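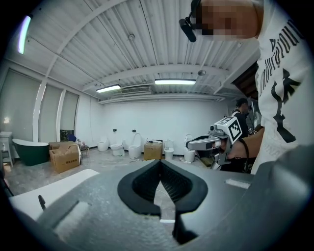

Gilmar Queiroz writes that the walls should stay white, and that whoever wants color can bring it on their clothes. We received several opinions about the walls after the spring page, but his is the shortest, so it stands first.

Room 6, Lorkach Building
Gallery page, September 2024

White wall, and in front of it a white shirt with large black letters going down the sleeve. Behind, a dark top and short dark hair.

We moved into Room 6 in April, after two years in the basement of the Prydderch house. Many of you know only the old place, with its low ceiling and the pipes where everybody hit the head at least one time. The new room is brighter, and the walls were painted before we received the key. The paint is from Tolon, shade number 2401. I write the number here since people ask me for it by e-mail, and I must always go to look for the can.

The opinions about the walls are divided. One group wishes to hang pictures and a big calendar. The other group, to which I belong also, likes that a person is easy to see before a plain wall, also when two or three stand close together and talk. For the moment the rule from the lease is valid: no nails, no screws, and adhesive hooks only if they can be removed without taking off the paint. For one damaged place the owner keeps 300 from the deposit.

The shelves were ordered at Arkum and they came in the wrong depth. They have accepted to change them, but the delivery day is not fixed yet. Until then please keep your bags under the window and leave the way to the door free.

Some practical points for visitors. The entrance is from the yard side, second floor, and the elevator stops there only if you hold the button for a moment. The light switch is outside of the room, on the left – this confuses everybody on the first visit. Coats can go in the corridor.

If you appear on this page and do not want it, write to me and I take the picture away the same day. Opinions about the walls are still welcome at the same address.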